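Bredholm Fan Vids: Frequently Asked Questions

Last updated in October, when the same four questions arrived again and I gave in.

What is Bredholm?
A TV drama about a ferry town where everyone has a secret and somehow still makes the 6:15 boat. If you came here by accident, start with season one and come back when you're upset about the lighthouse.

What is this channel, then?
Fan videos. I take clips from the show, put a song under them, and make people cry about Damurura and Billel. There are 681 videos as of the last time I looked, and a good many of them are the same staircase scene in a different color.

Who or what is "Damullel"?
Damurura plus Billel. I didn't pick the name. The other option was "Billura," which sounds like a rash cream.

Do you make videos for other pairings?
Sometimes. There are 12 for Bangera and the harbor master, all made during one bad winter, and I stand by most of them. Requests for Bangera and Billel will be read, considered, and left where they are.

In what order should I watch the "Low Tide" series?
Part two, part one, part three, then part two again. Part one is a prequel I made after people kept asking why Damurura was on the boat in the first place. The answer is that the song had a line about a boat.

Is "Low Tide" canon?
No. In canon they have shared one umbrella and an argument about soup.

When is part four coming out?
When I find a song. Please stop sending me the one with the whistling.

Why does Billel's hair change length in the middle of a scene?
Alternate universe videos are built from whatever footage exists, and he got a haircut in season three. Think of it as a flashback. If it changes back again, think of it as a flashback inside a flashback.

Why is the sound gone on some of the older videos?
The song got claimed. I can swap in another track, but timing is everything in these, and a slow kiss cut to a polka is a different sort of video. A few have been re-uploaded with covers. The list is in the sidebar under "Fixed, Sort Of."

What do you edit with?
A program old enough that its help page is gone. It crashes if I use more than 30 cuts in a row, so any long, meaningful fade you see around the two-minute mark is me saving the project.

Can I use your clips in my own video?
Go ahead, with a link back. Coloring is mine, the footage obviously isn't. Please don't re-upload a whole video with your name on it and a snowflake filter. I will recognize the snowflakes.

How do the group watches work?
We all press play at 8 p.m. Eastern and type in the chat. There's no voice call. We tried that once, and it was an hour of people chewing. The host posts the episode list beforehand, and spoilers for anything past the list get you muted until the credits.

Do I need to bring snacks?
To your own couch, yes. Opinions on snacks run stronger in this group than opinions on the finale. 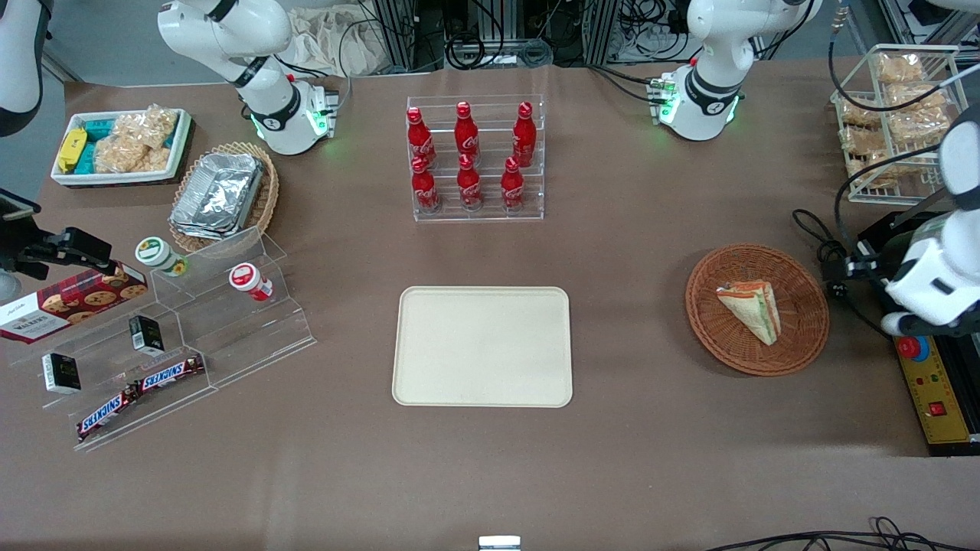 Six Cokes in the rack, plus the red cookie box. Finale rations.

Can I join if I've only seen season one?
You can, but the chat can't be trusted. Someone will say "poor Bangera" in the first five minutes and you'll spend two seasons waiting for it.

Why was my comment removed?
It was probably the word "overrated." Links also get held automatically, including perfectly nice ones, and I clear the queue when I remember it exists.

Do you take requests?
Yes, through the form. Give me a pairing, a mood, and a song under five minutes. "Sad but fun" is not a mood, though I've made roughly 30 videos that fit it.

How do I know if my request was accepted?
The video appears.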